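Jalstead Residents' Newsletter
Monday, March 9, 2020

Flats to let: read the small print on the new block

The Sullberg building has been on the market since October, and the adverts keep getting better than the flats. Our members have been round it twice now. We came away with more questions than we took in.
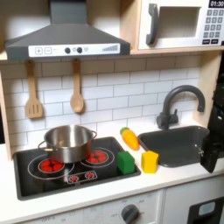
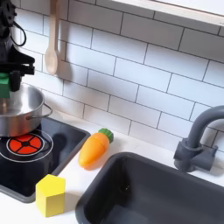
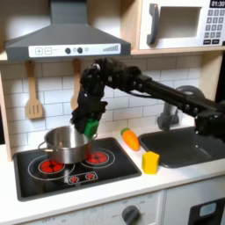 What "all bills included" means

Sivex, the letting agent, puts "all bills included" at the top of every listing. Ask for the tenancy agreement and you find a fair use limit on heating, set out on the second to last page. Go over it and the extra is added to your rent the following month. We asked how the limit was worked out and were told it was "based on typical use". Typical for whom? The building has never been through a winter with people in it.

Tiina Sjöberg, who rented from the same agent at Mäkelä Court, says her bills were included there as well, right up to the month they weren't. She did get the money back, after five letters.

"Only a few left"

There are 73 flats in the building. The window display in the agent's office has said "only a few left" since before Christmas. Walk past after dark and count the lit windows for yourself. It may be that people have signed and not yet moved in, and if so we'd be glad to hear from them. Until then I would not let anyone hurry me into a deposit.

The holding fee is £100. The agent says it comes off your first month's rent, and so it does, if you sign. The form is much less clear on what happens if they turn you down, or if you see the flat again and change your mind. Get that in writing before you hand over anything. Niilo Suominen did, and it took him two visits and a phone call to get one sentence out of them.

Parking

The brochure says "ample parking". The plans lodged with the council show 29 spaces, and two of those are marked for deliveries. Perhaps ample means something else in the lettings trade. Everyone else will be on Church Lane with the rest of us, where Saturday mornings are bad enough already.

Before you view

Take a tape measure. The floor plans give sizes to the widest point of each room, so the box room looks like a bedroom on paper. Run the shower and the kitchen tap together. Ask who manages the lift and what number you ring on a Sunday. If the answer is "it's all on the app", ask again.

Mavis Thibodeaux has a copy of the full agreement and is happy to lend it out. Please return it, as the last one never came home.

Letters on any of this to the usual address. Sivex has been offered space in the next issue and has not yet replied.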